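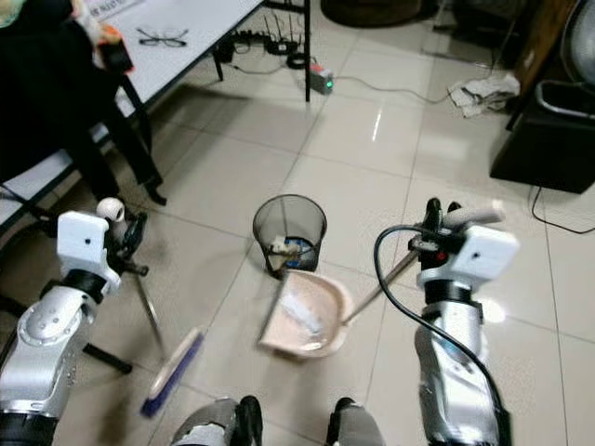 Glossy floor tile looks hazy a day after mopping

Posted 2024-02-21 in Floors and Cleaning

We moved into a rental in Prandenside with glossy beige tile all through the main rooms. I sweep, then mop with warm water and a squirt of the floor cleaner the last tenant left under the sink. It looks fine while it's wet. By the next morning there is a gray film over everything, and you can see every footprint when the light comes in low from the patio door. I have tried using more cleaner and that made it worse. I also tried going over it twice in one day. The grout looks OK. The tile is supposed to be porcelain but I don't have the paperwork. Is this something I can fix or is the finish gone?

Tile area is 213 square feet if that matters for how much product to buy.

gritty_grout
Joined in April, 2 posts

Comments on this post

Does the film come off if you rub it with a damp white cloth? — oldmopbucket

Yes, it comes off on the cloth and the spot underneath is shiny. — gritty_grout

oldmopbucket
Accepted by the poster

Then the finish is fine and what you have is cleaner residue. More cleaner adds more of it.

To strip it, mix one part plain white vinegar with ten parts warm water and do a small spot in a corner first. Don't do this if there is any chance the floor is marble, limestone or travertine, as acid will etch those for good. Ask the landlord if you aren't sure. Keep it on the tile for a couple of minutes at most, then rinse with clean water. Do a section you can reach without stepping on it, rinse, and dry it with an old towel before starting the next one. Vinegar isn't great for unsealed grout either, so don't make it your weekly routine.

After that, a few drops of dish soap in a full bucket is plenty, and you still need to rinse. Change the water when it turns gray. I use two buckets, one for the soap and one for rinsing the mop head.

Sweep well before you start. Fine dust turns to mud under a wet mop and dries as streaks. A soft broom is better than a stiff one on glossy tile, and run the dustpan line a second time from the other direction — there is always a strip left behind.

tile_and_error

Agree with the above. We have hard water out here in Plistmont and part of our haze was minerals. If you rinse with tap water and still get spots, try distilled for the last pass on one small area and see if it's different. Microfiber flat mop, barely damp. String mops leave too much water behind.

kd_lower_level

Just get a steam mop. I have had mine almost 2 years and never use any soap. Check what your grout is sealed with first, I think some sealers don't like the heat. Also rugs.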